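# The Carrier That Was Not a Carrier

2018-10-29

My brother-in-law forwarded me a news story last week with the subject line "you'll enjoy this," and he knows me well enough to know that I would not. A regional website had covered the open house at the Custstead maritime museum and told its readers they could tour "the destroyer's flight deck."

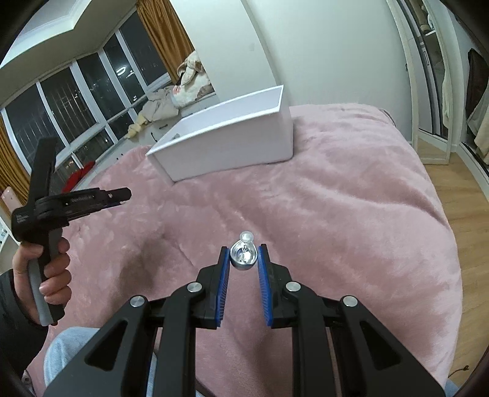
The ship at Custstead is a minesweeper. She is made of wood. She has a patch of deck at the stern where, in good weather, you could land a frisbee.

I wrote to the website. I always write to the website. I got back a polite note from a young man who thanked me for my passion and changed "destroyer" to "battleship." I wrote again. It now says "vessel," and I suppose I'll take it.

I've been keeping a file of these since I retired, and my wife says it's either this or model trains. The file has rules. It has to be something published by an outlet that pays people. It has to be wrong about a plain fact and not about somebody's opinion. And it has to be the kind of wrong you could fix by asking one person who had been in the Navy for as long as a weekend. Blogs don't count, mine least of all, as I once put a whole convoy in the wrong ocean and didn't catch it for a month.

The most common entry by far is the tank. Anything with armor and an engine is a tank. A truck with thick doors is a tank. A self-propelled gun is a tank, and I can forgive that one, it has tracks and a turret and it does look angry. But there was a piece this spring about a county sheriff's office buying a surplus vehicle, with a headline about the sheriff's new tank, and the thing had six rubber tires and a step so the deputies could get in without pulling a hamstring.

Second most common is the rank. Petty officers get called "officer." Warrant officers get called whatever the reporter had for breakfast. I have a clipping where the same man is a captain in the first paragraph, a colonel in the third and a sergeant in the photo credit. That's a whole career, backward, in one column. He was a Navy captain, so the colonel was at least the right pay grade, probably by accident.

Then there are the numbers, and this is where I get hard to live with. The piece about Custstead said the ship "carried a crew of 800." She carried 16 officers and men on the little harbor trips she was doing by the end, and not a great many more when she was busy. If you put 800 people on that ship you'd have a very brief voyage. I worked out where the number came from, too. The museum's press sheet says the open house drew 800 visitors the year before. Somebody's eye slid down a line.

I know how it happens. I spent two winters helping out at a small paper when I was between jobs, and I've been the person with the press sheet and the eleven minutes. You're writing up a school board vote and a burst main, and somebody drops a ship on you. You don't know ships. You know that ships have crews, and you see a number. I have sympathy for that, more than my emails probably suggest.

What I have less sympathy for is the confident kind. Television is worse than print here. A few years back I watched a cable anchor narrate footage of a fleet review, and he called every ship that went by "one of our mighty battleships." One of them was a tug. It was wearing bunting, so I can see how it might have gotten above itself. But there was a retired admiral sitting right next to him the entire time, looking at the desk, and he never said a word. I think about that admiral often. I'd like to know what he was being paid.

The person who got me going on all this is Efren Macapagal, who I served with and who is a much bigger pain about it than I am. Efren was an engineman. He doesn't care what you call the ship as long as you get the engines right, and nobody has ever gotten the engines right. He once drove two hours to a library talk because the flyer said "steam-powered" about a ship with four perfectly good diesels. He sat in the front row with his arms folded. The speaker, who hadn't written the flyer, opened by apologizing for it, and Efren told me he'd never been so disappointed in his life.

He called me about the Custstead story before I'd even finished reading it. He'd already found something I missed. The article says the ship was "decommissioned in the Cold War and sunk." She was decommissioned, that's true. As for sunk, I would point out that they were selling tours.

We went back and forth about where that one came from. Efren thinks they confused her with the Sivudska, an old freighter that went down off the same stretch of coast and gets a paragraph in the same guidebook. I think they confused her with nothing at all and it just sounded good. Old ships are supposed to be sunk. It's what readers expect from them.

To be fair to the museum, and I want to be because they let me eat lunch in the wardroom once, their own material is pretty good. The panels in the forward compartment were written by someone named Miettinen who plainly knew the subject. There's a panel about magnetic mines and why you'd want a wooden hull that's the clearest thing I've read on it anywhere, and it fits on a board the size of a card table. If the website had sent somebody to stand in front of that board for as long as it takes to eat a granola bar, I'd have had nothing to write about today.

They do have one error, and I've told them. The sign at the foot of the gangway gives her tonnage in what it calls "total weight," and I am not going to go into displacement here. I did that in a post two years ago and it's still the only one that ever lost me subscribers.

I should say where the file stands, as a couple of you asked after the last post. I stopped numbering the clippings somewhere past the first box, then my nephew scanned the lot for me over the summer and the computer numbered them whether I liked it or not. It comes to 2,437 pages, though some of those are the backs of things, and one is a recipe for pork chops. My wife's position is that a person with over 2,000 pages of other people's mistakes has made at least one of his own. I've written that down as well.

The scanning was done on a machine called a Trirkus, secondhand, that jams on anything with a staple in it. Everything I own has a staple in it. So there was a week in July when I sat at the kitchen table pulling staples and rereading the whole sorry parade, and I noticed something. The errors from thirty years ago are different. They got the politics wrong, and they got the names wrong, and there's a beauty where they ran a photo of a submarine upside down. But they mostly knew a cruiser from a destroyer. I guess enough people in the newsroom had been on one, or had a father who had. You'd yell across the room and somebody would yell back.

I don't know who you'd yell to now. Me, I suppose. My email's on the contact page, and I answer fast.

Efren is coming up in November and wants to go see the ship again, on the grounds that the website has made her sound so interesting. He's never seen a flight deck on a minesweeper. He says he's going to ask at the ticket window what time they launch the planes, and I've told him that if he does I'm waiting in the car.

If the young man from the website is reading this, you're welcome to come along. Bring a notebook, wear shoes that can handle a ladder, and don't call it a ladder's worth of stairs in front of Efren.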